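Simulation Tooling Engineer, Whole-Body Control

Golar, Prindley office. Full time. Start in August or as soon as you are free.

Golar writes the control and planning software that runs on humanoid robots. We don't build hardware. Our customers send us a robot model, and we send back a walking controller, an arm planner and the tools to test both. The group hiring is the simulation group, led by Mervin Perron. It has 8 people and reports to the head of controls.

We have one opening. You would own the test runner, called Plulel, which loads a house, places a robot in it, runs a task and writes out a log that the controls people can read the next morning. Most of it is Python, with the contact code in C++.
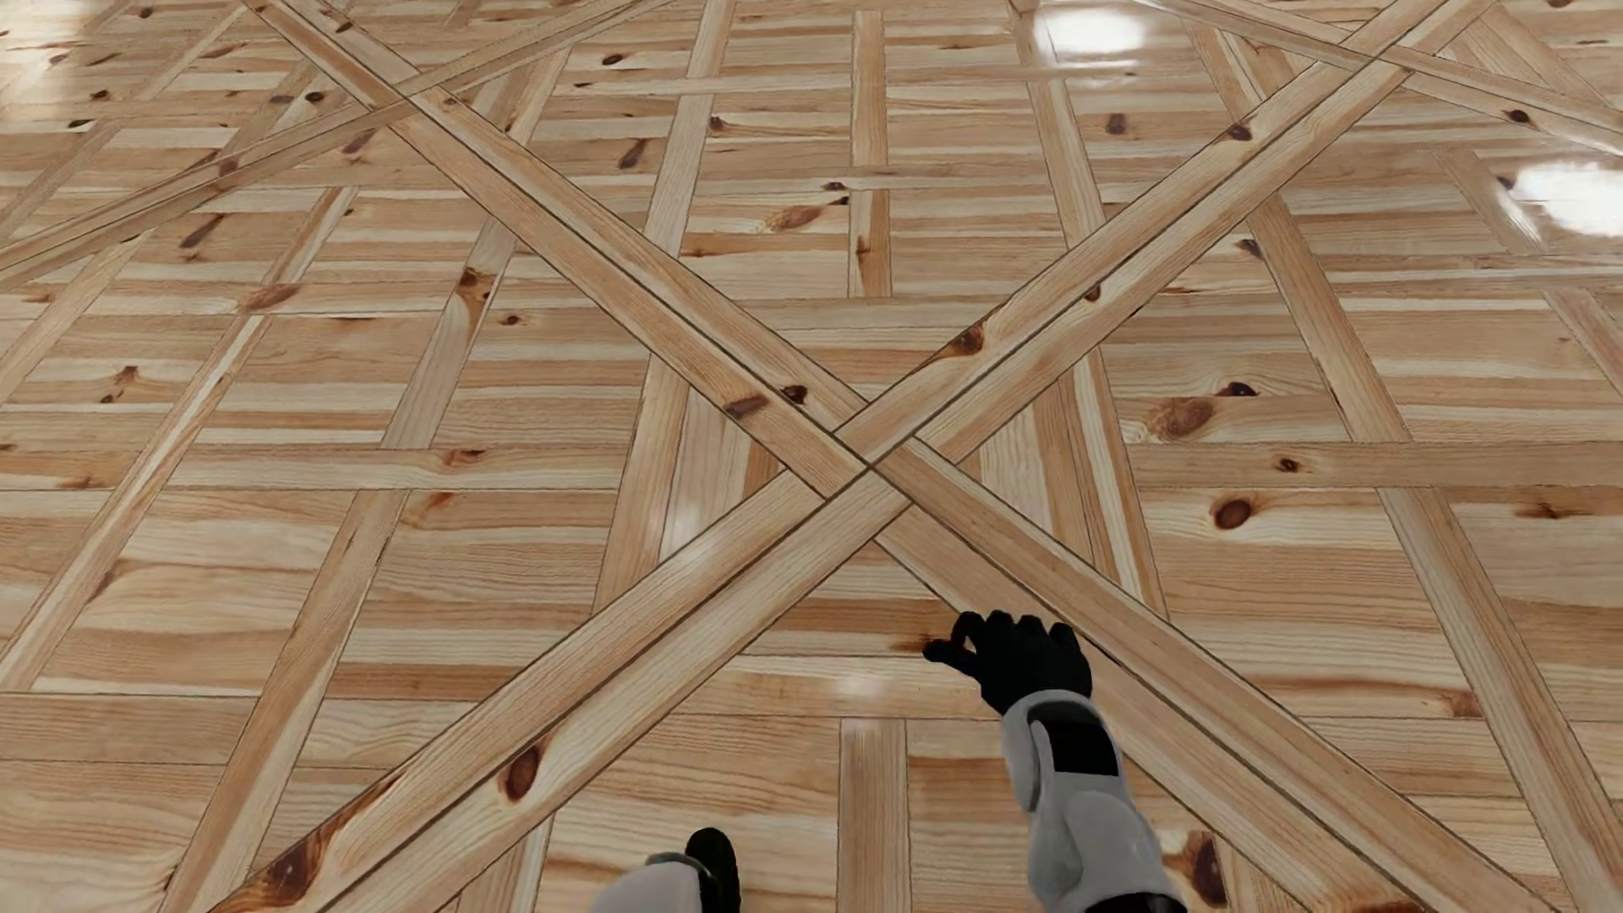
Perception is where most of our open tickets are. The head camera feeds a floor estimator, and the planner uses that estimate to decide where a foot or a hand may go. Plain gray floors were easy. A glossy pine parquet with knots and bright patches of glare is harder, and long diagonal strips crossing in an X give the edge detector plenty of lines that have no height at all. The arm and the black hand also take up part of the view, so the self-mask has to be right before anything else is. You would work on the renderer settings and the scoring for cases like these, together with one perception engineer.

The nightly suite is 500 runs across 12 house layouts. At present a failed run gives you a log and a video, and someone has to line them up by hand. We want replay from any time step, with joint torques, planned footsteps and camera view on one clock. That is the first project, and we expect it to take a good part of your first year.

Petrenko, our planning library, is older code. It works, but its interface to the runner was written for a fixed-base arm and it shows. Expect to spend time there -- some of it reading, some of it deleting.

A typical test has the robot walk through furnished rooms, past chairs, a console table and a kitchen island, with rugs on the floor.
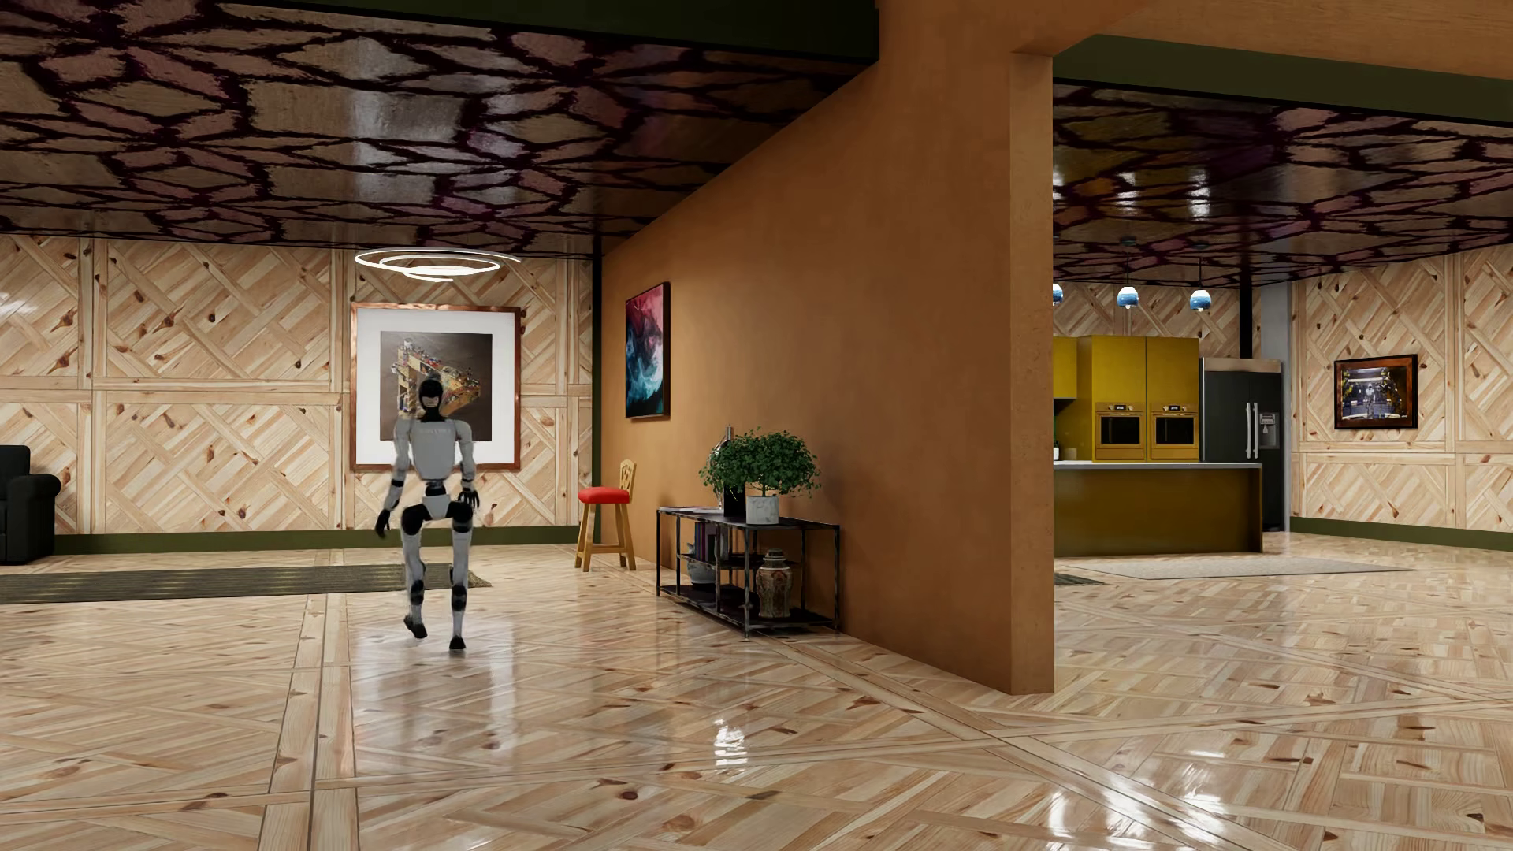

What we need from you

At least 2 years of work on simulation, robotics or game engine code
Good Python and readable C++
Working knowledge of rigid body dynamics and contact
Experience keeping a test system running that other people depend on

Useful, but we can teach it: camera models, footstep planning, GPU job scheduling.

A degree is not required. If you have one, list it.

Hours and place

The job is at Prindley, with up to 2 days a week from home. Core hours start at 10 a.m. There is no on-call duty, but whoever changed the runner last looks at the nightly results first.

How to apply

Send a resume and a short note on a bug you found in a simulator or a controller, and how you found it. One page is enough. Code samples are welcome -- please send a link and no attachments. Address it to Mervin Perron, Simulation Group. The interview is a phone call, then a half day at the office working through a real log with two of the team.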